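Rewrapping the hallway bouquet

06/06/2022

The artificial bouquet has been on the Skandine shelf in the hallway for 3 years, and the old wrapping had gone soft at the fold lines. Kraft paper does that. It holds a crease well for a few months, then the fibers give and the whole cone sags to one side. I replaced it this week and am writing down the measurements so I don't have to work them out again.

The new paper is a dark burgundy-brown gloss from Sodero, sold on a roll. I cut a piece 48 cm by 49 cm. It should have been a square, but the roll was not trimmed straight and I didn't see the point in correcting one centimeter. The paper goes down on the diagonal with the stems along the center line and the blooms clear of the top corner. Fold the bottom corner up first, then the left side over, then the right. I pinch at the base and tape on the inside only, as tape on a gloss surface shows from across a room.

Gloss paper is less forgiving than kraft. Every wrong fold stays as a light line. I stopped trying to get it flat and crumpled the lower part on purpose, letting it flare out at the bottom.
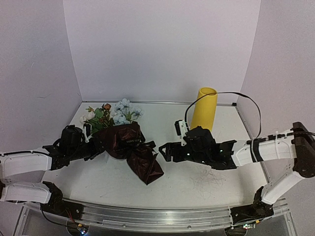 The bouquet in its dark wrapping, pale blue-white blooms to the right.

The flowers themselves needed some rearranging. The pale blue-white ones have ruffled petals and are the most prominent, so they went together on the right. The small white rose is on the left and the brownish-red one is near the top, where it picks up the color of the paper. Leaves fill the gaps. I left the thin stems and buds poking out at the edges - trimming them makes the outline too round.

Dust was the other job. A soft brush works on the leaves. For the petals I used a Rornix hand blower on its low setting, from arm's length. Closer than that and the layers fold back on themselves.

The vase is still the narrow Štěpánek one, and the flared paper does not fit inside the neck. For now the bouquet lies on its side on the shelf. A wider vase is on the list for later in June.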